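Flultach Forum > Small Arms and Benchtop > Buying Advice

Thread: Second arm or better gripper? April money has to be spent

benchrat36
Posted October 2021

Need a sanity check before I send the budget sheet up. We have one small white arm, tabletop pick and place, toy kitchen stuff. Got told there's money left but it has to be on order by April or it goes back. Options as I see them:

Second arm, same model, Whitelaw quoted 9 weeks
New gripper plus wrist camera from Kundale, 2 weeks
Spend it on boring stuff. mounts, cables, spare fingers, a real base plate

Boss wants the second arm. Looks good on the tour. I'm leaning gripper but not by much. Current setup below so you know what we're working with.

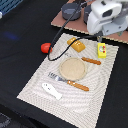
Toy kitchen layout, arm top right, mat on black cloth.

Flat things are what kills us. Plate and spatula mostly. Bread is fine, yellow box is fine.

tuppence_h
Boring stuff. Look at that cable, it's lying right across your mat and almost on the red thing. Fix that before you buy anything with a motor in it. Cable clips and a boom are nothing next to an arm.

benchrat36
Fair. Cable's on the list now

odd_torque
Disagree with tuppence, sort of. Yes route the cable, but that's pocket change, it's not a budget line. If money expires you buy the big thing. You won't get approved for a second arm next year, you will always get approved for clips.

tuppence_h
That's how we ended up with two arms and no spare fingers for either. One sat in its box 39 weeks.

odd_torque
sounds like a planning problem not an arm problem

Ginette Collet
I do purchasing for a teaching lab so different angle. Ask Whitelaw if the 9 weeks is from PO or from deposit. Ours was from deposit and finance took forever. Also ask what "on order" means to your people, some places want it delivered and invoiced by the cutoff. Check that first, it may decide the whole thing for you.

And is that board under the arm cardboard?? Hard to tell from here. If it is I would put a proper plate in the quote whatever you choose. Two arms on that, no.

benchrat36
No comment on the board lol. Plate is going in. Will ask about the deposit, did not think of that.

Fomo_sapiens
Gripper. Thin flat stuff on cloth is a finger problem, second arm with the same fingers just misses the spatula twice. Get the ones with the thin nail edge, and get spare pads in the same order becuase shipping them seperate is silly money.

odd_torque
Or use the second arm to hold the mat / tip up the plate edge. People do that.

Fomo_sapiens
people do that in videos. have you done it

odd_torque
Once. Took a while to set up, fine

Ginette Collet
Get the gripper quote with and without the camera as seperate lines. Easier to cut one than to redo the whole sheet.

benchrat36
OK heres where I'm at. Gripper, camera on its own line, base plate, cable boom, spare pads. Second arm goes at the bottom as optional so boss can see it. Whitelaw says 9 weeks is from deposit, so thanks Ginette. Waiting on finance for what counts as on order.

tuppence_h
Good list. Add a power strip, you'll want one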